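Gindby Planner: Frequently Asked Questions

Last updated January 21, 2019. Maintained by Savvas Chatzigeorgiou. Corrections welcome, marketing copy is not.

What does Gindby do?
It takes a goal pose for one or two arms and returns joint trajectories that should not collide with anything in the world model. Note "should" and "in the world model." If your model of the table is wrong, your plan is wrong too, and Gindby will hand it to you with full confidence.

Is it faster than the planner I already use?
Maybe. The Jorna benchmark page has us ahead on most two-arm problems. I would not put much weight on that. Those problems were picked by people who like this planner, me included. Run your own.

Does it learn?
No. There is a sampling planner, a smoother and a collision checker. A learned grasp scorer can be plugged in through the Đorđević interface, but it is off by default and I leave it off. The scores look great on objects it was trained on and drift badly on the rest.

How many seeds should I run before I believe a result?
More than you want to. We use 2,000 per task for a release and 70 for a quick check. A quick check can tell you that something broke. It can't tell you that something got better, and pull requests that claim otherwise will be sent back.

Why does my plan time out?
The default limit is 10 seconds. Before raising it, look at your collision meshes. A basket exported with every strand of the weave will eat the whole budget. Use a convex hull or a few boxes. If it still times out with simple shapes, file a bug and attach the world file.

Can both arms be planned together?
Yes, set coupled: true. In sequential mode the second arm treats the first one as a fixed obstacle, and in a crowded workspace that often leaves it with no path at all. Coupled mode is slower. Version 4 made it less slow, though not by as much as the release notes suggest.

Which test scene should I start with?
Karville, the tabletop one. It has enough clutter to make the arms get in each other's way, and the round objects are a fair test of hand placement.
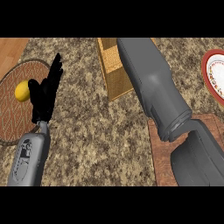

Karville in the simulator: left hand at the lemon, right arm bent over the wooden board.

The hand touches the object in the viewer. Does that count as a grasp?
No. Contact in a rendered view says nothing about whether the object will stay put when the arm moves. Check the contact forces in the log, then lift, then check the object pose again. Plenty of "successful" grasps in our early reports were fingers resting against fruit.

Will plans that work in simulation work on my hardware?
Some will. Friction, cable drag and calibration error are all missing or guessed at in the stock scenes. Run at low speed first and keep a hand near the stop button.

When is the next release?
October, if the smoother rewrite passes its tests. It has missed one date already.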